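Loslow Strategy Gaming Society
Frequently asked questions: the Nellitport Campaign League

Last revised: Tuesday, January 9, 2018

These answers apply to all members taking part in the Nellitport Campaign League, the society's turn-based multiplayer competition. They should be read together with the full rules, copies of which are held by the league secretary, Mairéad Mulcahy.

Who may enter the league?

Any member aged 16 or over whose subscription is paid for the current season. Guests may play in friendly games but cannot be placed in a division. There are 62 places in total, and a waiting list opens once these are filled.

Do I need previous experience of multiplayer games?

No. New entrants are placed in the Ustden Division, where turn timers are longer and a player may ask the game host to explain a rule at any point. Members who have only played against the computer should expect human opponents to attack much earlier.

How is a game won?

A game ends when one player meets any victory condition listed for that map, or when turn 200 is completed. In the second case the player with the highest score is the winner. Where scores are level, the player holding more cities takes the win, and if these are also equal the points are shared.

How long is a turn?

In live games the timer is set by the host at the start and may not be changed without the agreement of all players. In games played by correspondence, each player has 41 hours to submit a turn. Turns not received in that time are passed automatically.

May I trade cities or declare a permanent alliance?

Cities may be exchanged only as part of a peace treaty. Permanent alliances are switched off in all league games. Short agreements, including shared scouting and loans of gold, are allowed, and the league does not enforce them. A player who breaks such an agreement has committed no offence under the rules. 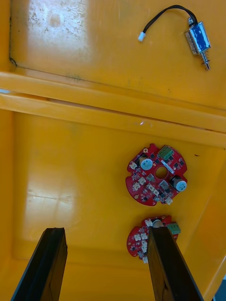
Which maps are used?

The league uses the Figueiredo map set, which was drawn up for six players and gives each starting position similar access to fresh water and at least one luxury resource. Random maps are used in friendly games only. Suggestions for new maps should be sent to Trilok Pant before the end of August.

Are modifications to the game permitted?

Changes that affect only the display, such as clearer unit icons or a larger font, are permitted. Anything that alters rules, costs or the information available to a player is not. If you are unsure, please ask before the game begins, as a result cannot be confirmed once an unapproved modification has been found.

What happens if I lose my connection?

The host will pause the game for up to 15 minutes. After that the remaining players may vote to continue, with the computer taking over the missing side, or to save the game and resume on another evening. A player may rejoin at the start of any later turn.

How are rating points calculated?

Every member begins on 1,000 points. Points are gained or lost according to finishing position and the ratings of the other players at the table. A member whose rating falls below 869 at the end of a season moves to the Ustden Division for the next one.

How do I make a complaint or appeal?

Complaints about conduct should be made in writing to Áine Ó Conaill within seven days of the game, with a copy of the saved file attached. Appeals against a result are heard by Lanying Cheng, or by Aidan Ó Riain where she took part in the game herself. The outcome of an appeal is final for that season.

Can I withdraw part way through a season?

Yes. Please give written notice to the league secretary and finish any live game already under way. Correspondence games will be handed to a substitute, and your rating will be kept on record should you wish to return.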